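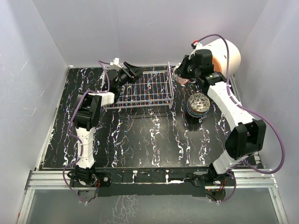 Chapter 3
Clay, Glaze and the Foot of the Pot

Most households own fired clay without giving it much thought. It holds soup, lines the shower wall and insulates the power line outside. This chapter deals with tableware, the branch of ceramics students are most likely to have handled. A stack of bowls with teal, orange, pink and white showing at the rims tells you something about decoration and very little about the clay underneath. To learn about the body of a pot, you usually have to turn it over.

Three kinds of body are covered here: earthenware, stoneware and porcelain. They differ in the clays used, in firing temperature and in how much water the finished body will absorb. Earthenware is fired at the lowest temperatures and stays porous unless it is glazed. Stoneware and porcelain are fired hotter, until part of the body turns to glass.
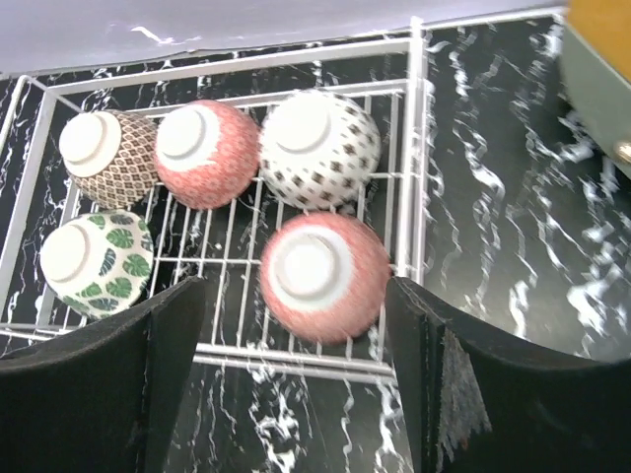 Figure 3.1 Bowls upside down on a rack, with a white foot ring showing.

The foot ring is the raised circle a bowl stands on. It lifts the base clear of the table, and on many pots it is the one place where bare clay can be seen. Glaze melts in the kiln and would stick the pot to the shelf, so potters wipe it off the foot before firing. At the Inholm pottery, whose records we use throughout this unit, the wiping was done by hand with a damp sponge. The Relley works, which fired 4000 pieces in a single load, used a moving belt.

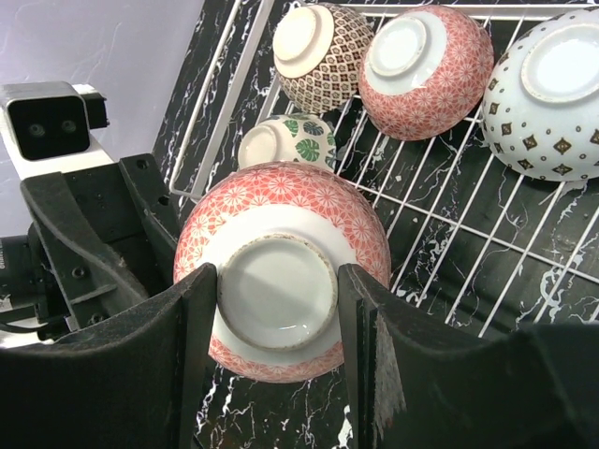
Why do some plates have glaze on the foot as well?
They were fired on small pointed supports called stilts, which leave tiny marks where they touched the glaze.

Key terms for this chapter are body, slip, biscuit, glaze, foot ring and stilt. Definitions are given on page 21. Read section 2 before starting the absorption test, and have a kitchen scale ready.

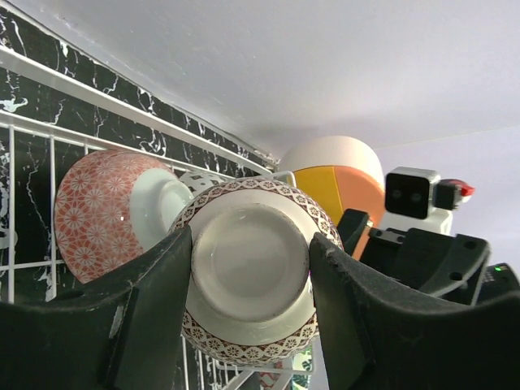

3.1 Where Clay Comes From

Clay forms when rocks rich in feldspar break down over long periods. Some of it stays where it formed. The rest is carried off by water and settles in riverbeds and lakes, picking up iron and plant matter on the way.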